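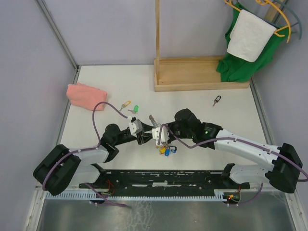
From the Corico Workshop Encyclopedia
Entry maintained by the Brisolo bench group. Last revised in December.

Illholm cell

The Illholm cell is a two-arm tabletop manipulation station designed for assembly in a home or shared workshop. The name comes from the Illholm makerspace, where the first version was built. Both arms are mounted on one black base bar, which fixes the distance between the shoulders and lets the pair be moved without measuring it again. The work surface is white, with walls on three sides and aluminum rails along the seams.

The published parts list has 1,208 entries, fasteners included. A later revision by the Zamora workshop raised the total to 1,267, mostly through spare screws and cable clips. Assembly takes 12 evenings for builders who already own a drill press.
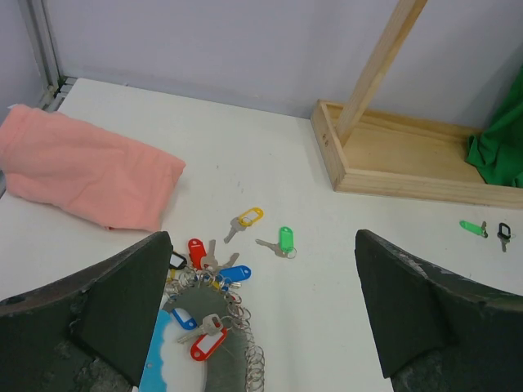
Key sorting is the usual test task for a finished cell. Keys are thin, reflective and easily tangled, and they lie flat enough that a fingertip must meet the table almost exactly to get under one. Errors in shoulder calibration show up quickly at this height. Colored plastic tags give the vision software a second feature to follow — a silver blade on a white table can wash out, while a yellow or green tag keeps its edge. Dark finger pads also contrast well with the surface, although the coating scuffs with use. The Zamora notes advise replacing pads in pairs, as uneven wear shifts the grip point to one side. 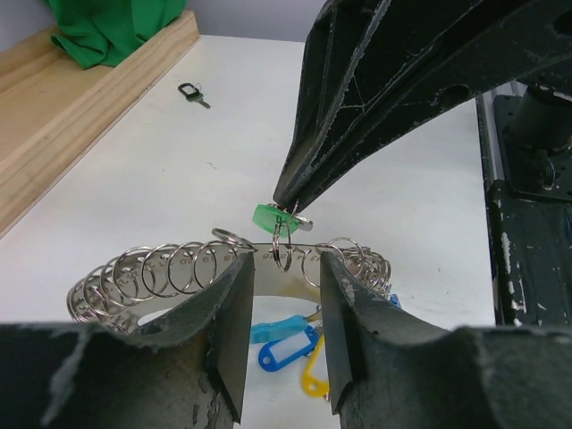
Calibration is repeated after any pad change. The builder drives each arm to 20 fixed points on the table, records the joint readings, and fits a correction table for that arm. The two tables are then compared near the center, where the reach of the arms overlaps. A mismatch there is normally traced to a loose base bolt or a stretched cable tie.

Software for the cell is kept in two branches. The Corico branch runs both arms from one controller process; the Brisolo branch gives each arm its own process and passes positions between them. Configuration files from one branch do not load in the other.

See also: Base bar; Finger pad; Hand-eye calibration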